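Household chore automation

Household chore automation is the use of general-purpose robots for everyday tasks such as loading a dishwasher, folding laundry or heating food. As of April, most such machines work only in test settings.

Microwave ovens are a common test task – a robot must open the door, place a dish, close the door and press the right buttons.

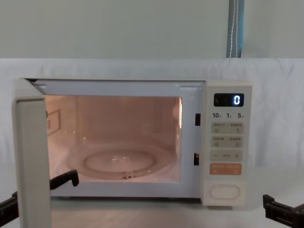 Results vary widely. In the Joniria trials, 3 robot models made 1,255 attempts at 18 chores. Wiping tables went well, while small buttons and clear glass caused most failures. Tully, a later project, recorded 3,748 attempts and found similar weak points.

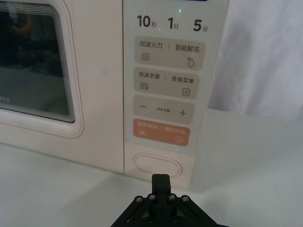 A gripper below the door-release button of a microwave oven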